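Processor work on bench 9 goes to the arm

If you've walked past the refurbishing room at Rurnamwood lately, you'll have noticed that bench 9 sounds different. The Prikix cell is up and running, and its first job is the one most of us were happy to hand over — lifting processors out of old desktop towers and putting tested ones back in. I've been down there three mornings in a row just to watch!

Santeri Saarela, who has done this by hand for longer than he'll admit, spent most of August teaching the cell where things are. The gray fixture plate alone went through several versions before he and the folks at Laitinen agreed on the heights of the blocks.
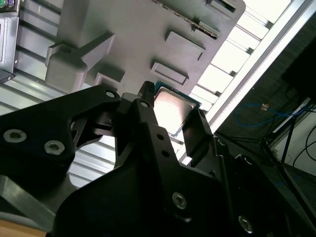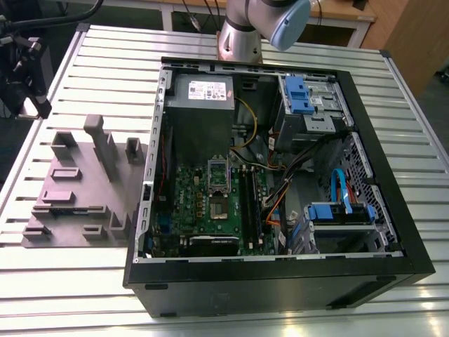 What does it change for the crew? Quite a lot, and mostly in the hands and shoulders. A full shift used to mean 79 towers between two people, bent over a case with a lamp clipped to the shelf. Now one person opens the cases, checks the boards and looks after the cell, and the other moves to testing, where we've been short since spring. Hours and pay stay as they were, and all 26 of us in the department will get a turn at training.

Zhenhua Yan is running those sessions. They take 60 minutes, you don't need any programming, and she'll let you jog the arm yourself (do it, it's great fun). She also wants to hear your complaints — the stop button has already been moved once, thanks to a note from the evening shift.

Next up is memory, then maybe the Kultville site. Sign-up is on the board by the break room, and the first session is Sunday at the start of the early shift.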